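Sugar season, or what passes for one

Bottled the last of it Sunday night, kitchen windows fogged, everything I own slightly tacky. Figured I'd write this down before I forget how the whole thing went.

Short version. We are a very small syrup business, me and Rahel Lehner, who owns the trees. I own the evaporator and the debt. 858 taps this year, up from a number I'd rather not print. We sell under the name Dremov, after the road, and most of it goes to one shop in town plus whoever finds us at the market.

March was weird. Warm, then cold, then warm again for a week and the buds started swelling and you can taste that, it goes sort of cabbagey. We lost the tail end of the run. Pulled early. Rahel wanted to keep going three more days and I said no and we didn't speak much that evening. 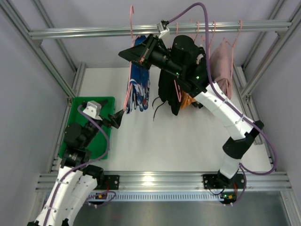
The tubing is what ate my time. Squirrels chew it, branches drop on it, and every morning before coffee I'm walking lines with a pocket full of connectors. I keep meaning to put in a proper high wire for the mainline so it stops sagging into the snow — something like that aluminum rail going straight across up top, level the whole way, everything hung off it where you can get at it. Mine droops like an old clothesline. Sag means sap sits, and sap that sits goes sour by lunch.

So that's the summer job. Posts, wire, a come-along, and a lot of swearing.

The other thing was the filter press. Bought it used from Majumder, the equipment place two towns over, and it came without the gasket. They swore the gasket was in the box. It was not in the box. Seven phone calls. In the end they mailed one and it was the wrong size so I made do with cloth cones for the first two boils, and you can tell, those jars have a haze in them. Tastes fine. Looks like pond.

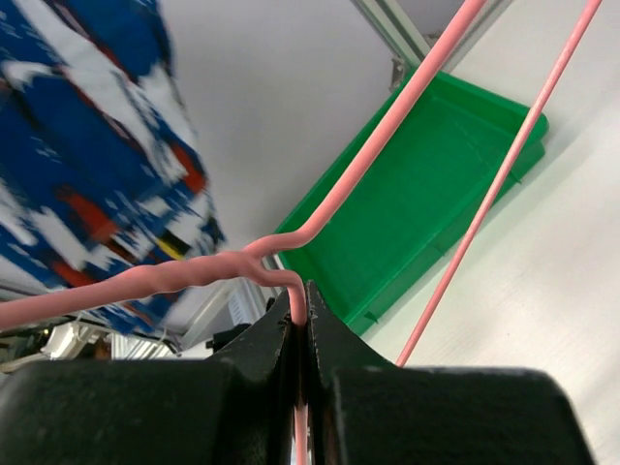

Anyway the right gasket showed up eventually and after that it ran beautifully, clear as anything, and I forgave everybody. I kept the hazy jars for us. Pancakes don't care.

Money, becuase people always ask. We spent 2000 dollars on the season before a single jar sold, mostly tubing and that press. Glass went up again. Labels went up. I switched us to Buvia for the jars, cheaper by the case but you have to take 100 cases at once and now there are boxes in the hall, the bathroom, under the bed. Rahel's barn is full too. If you come over for dinner you will be sitting on glass.

The shop asked if we'd do a bigger order for fall. Wrote back yes, then lay awake. It would mean more taps on the north side, where it's steep and the sap comes late, and probably paying someone to help me haul. I don't know yet. A guy at Dutent, the co-op, offered to buy our dark stuff in bulk for less than I'd like. Steady money though. Rahel says take it. I say ask me after I've slept. 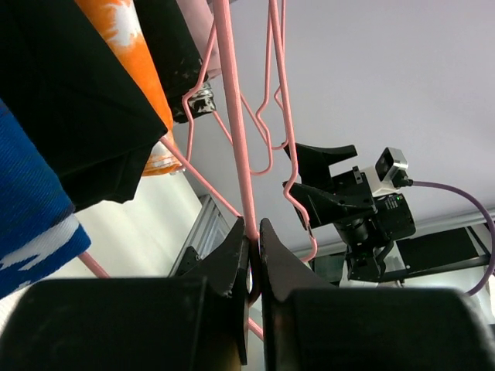

Do we ship? Only inside the state for now, one box size, and you email me first so I can check what's left.

Amber is nearly gone. Plenty of dark, which I like better anyhow — it's great in baked beans and in coffee, and my sister puts it on popcorn with too much salt. The really light stuff from the first run is all spoken for, sorry, there wasnt much of it.

Next up is pulling taps and washing lines, a couple of days of hot water and wet sleeves. Then the pans need a vinegar soak. Market starts back up when the mud dries, same corner as last year, by the bread people.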